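Perception and control, handout 4: peg and socket in simulation
Orkari teaching pages, updated 2026-09-26
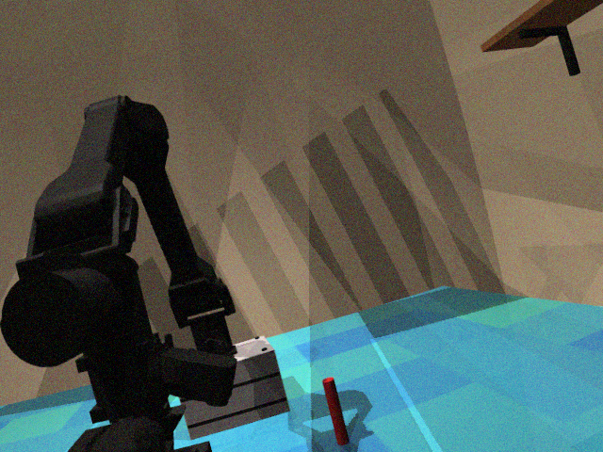

Fig. 1. Simulated cell: arm, grey block with socket, red peg. Striped shadows on back wall.

Read before the lab. Not a full write-up, bring your own notes from the grasping lecture.

Task for this sheet: find peg, grasp, lift, line up over a socket, insert. Same stack as last time, Nikzad for planning, Mamance for the controller. Perception node is yours to write.

1. Perception
Colour threshold is fine for a first go. Red on turquoise, easy. Work in HSV, not RGB. Remember hue wraps round at red, so you need two ranges and an OR. Everyone forgets this.
The socket is harder. Small dark hole in a grey top face, and the gripper is dark too. A plain "find dark blob" will pick up fingers, shadow, whatever. Fit the top face of the block first, then search inside it only.
Also note the gripper covers part of the block in Fig. 1. Move to a look-out pose before you estimate block pose, or mask the arm using the joint angles.
Shadows: don't tune on one render. Light direction is randomised between episodes, table and wall textures as well. Thresholds that work on one seed wont work on the next.

2. Frames
camera -> base -> block -> socket. Write them down. Most bugs last July were a transform applied the wrong way round. Check: project the socket point back into the image, does it land on the hole?

3. Planning
Pre-grasp above the peg, straight line down, close, straight line up. Free-space planning only between pre-grasp and pre-insert. Add the block as a collision box, including the flange at the bottom (it is wider than the rest, people leave it out and clip it).
Planner timeout 2 s. If it fails, resample the grasp angle, do not just raise the timeout.

4. Insertion
Position control down to just above the hole, then switch to compliant mode. Stiff in rotation, soft in x and y. If contact force goes up and z stops changing, you are on the rim: start the spiral search. Log the force the whole way, you will need teh plots.
Control loop runs at 1,000 Hz, perception much slower. Never block the loop waiting for an image. Use last good pose plus its timestamp.

5. To hand in
- success rate over 60 episodes, seeds from the Prurwood list
- one force plot, good insertion
- one force plot, failed one, with a sentence on why
- your frame diagram, hand drawn is ok

Next sheet: same task, depth noise switched on.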